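Brendan Keogh
1 May 2018 · 2 min read

A thread on the bathroom counter, the smallest room I have ever argued with
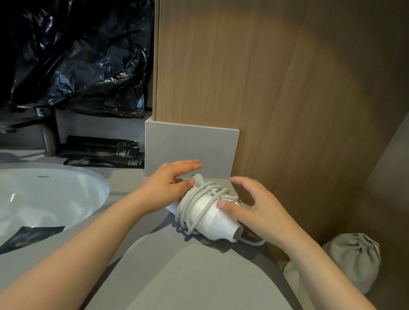 1/ Hair dryers. Where do they live?? Ours is white, it goes in the back corner next to the tall wood cabinet, and the cord gets looped around the whole thing. I've read that wrapping it tight is bad for the cord, so now I do big lazy loops and hope for the best.

2/ Before April it lived in a drawer with 4 hairbrushes and a curling iron we don't use. Every morning I'd pull out the dryer and the rest of the drawer came with it (the curling iron is heavy, ask my foot).

3/ I did try a wall holder, the Bralik one. Nice enough! But it wanted screws and I wasn't about to drill into that cabinet. Back in the box it went.

4/ My only real rule for a counter with a sink in it: unplug the dryer, then put it away. Plug and all. I used to leave it hanging off the outlet and my mother had opinions.

5/ Light gray counters, by the way. Lovely. They show every single hair. I wipe down after drying now and it takes maybe a minute, less if I haven't had coffee and don't look too closely.

6/ Yaqin Hao asked if I'd go for a basket. Maybe! I saw one for 40 bucks at Tollport and walked around the store with it for a while, then put it back. Still thinking about it.

7/ Next up is the cabinet under the sink. There are 2 half bottles of the same shampoo in there and I'm scared of what's behind them. If you've got a cord trick that doesn't involve Velcro, send it over.

Recent threads
Towels: fold or roll?
What I keep by the front door
I emptied the junk drawer and found nearly 500 twist ties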